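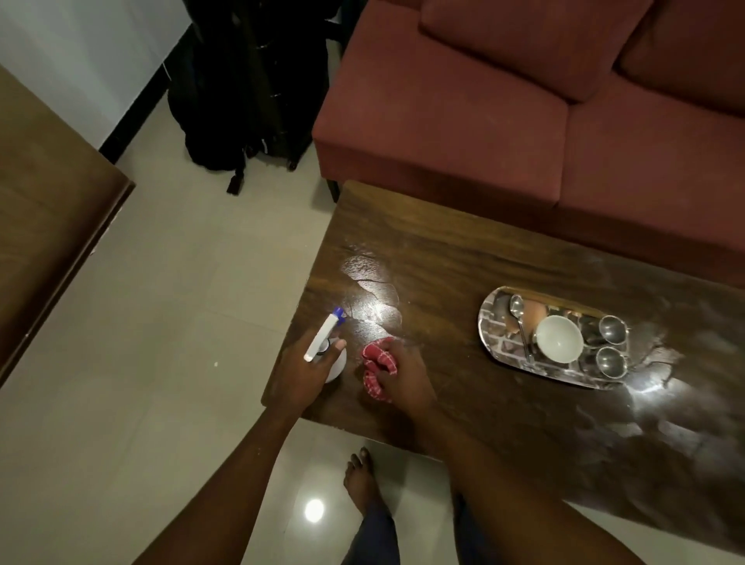
Spray bottle out, coffee table first. Rally thread below.

Home Latest Rally Threads About
2 min read

Vallcombe Rally thread, posting as I go. 13 stages, 125 cars on the entry list, and I've slept maybe not enough.

1/ Ilona Virág leads overnight. Won the long one through the forest by 5 seconds with a windshield she could hardly see out of. Dust hung in the trees all morning and the road never cleared.

2/ Stuart Haslam was quickest to the first split, then a slow puncture. Drove it to the finish anyway – lost 69 seconds and most of a wheel arch. Still third!! Hubmann crew had it rebuilt inside the service window.

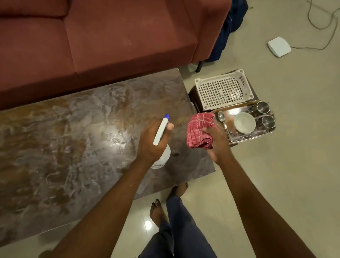
3/ Tires. Everybody guessed wrong on the Unen loop, hards on a road that was pure marbles by the second pass. Speaking of marble, that swirly brown and copper tabletop is basicaly what the hairpin looked like on the onboards. Gravel dragged everywhere, shiny line down the middle, no grip on either side of it.

4/ Flisow stage moved to 6 am. No idea who asked for that. Co-drivers got new notes after dinner.

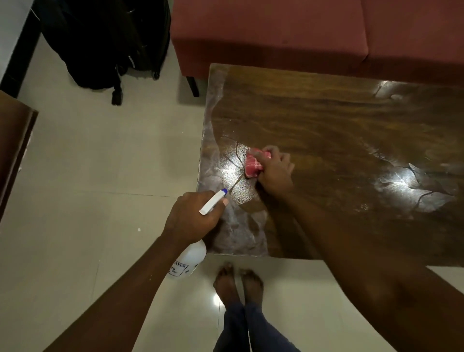 5/ Road order matters more tomorrow than anything Virág does with the car. First on the road means sweeping for everyone behind, same job as the folded pink cloth going across that table, except she gets no thanks and loses time every corner. Haslam starting third gets a much cleaner line. I'd take his spot over hers, lead or no lead.

6/ Prediction: Haslam in front by lunch, Virág back ahead on the last two because they're tarmac and she's just better on tarmac. Will be wrong, dont care.

7/ Ok bed. Back for Flisow.

Comments

gravelcrewpete: 69 seconds on a flat and still third is nuts

mossy_k: Virág wins this, road order or not. Did the same in June

tulip_notes: 6 am start is brutal for the marshals, some of them camp up there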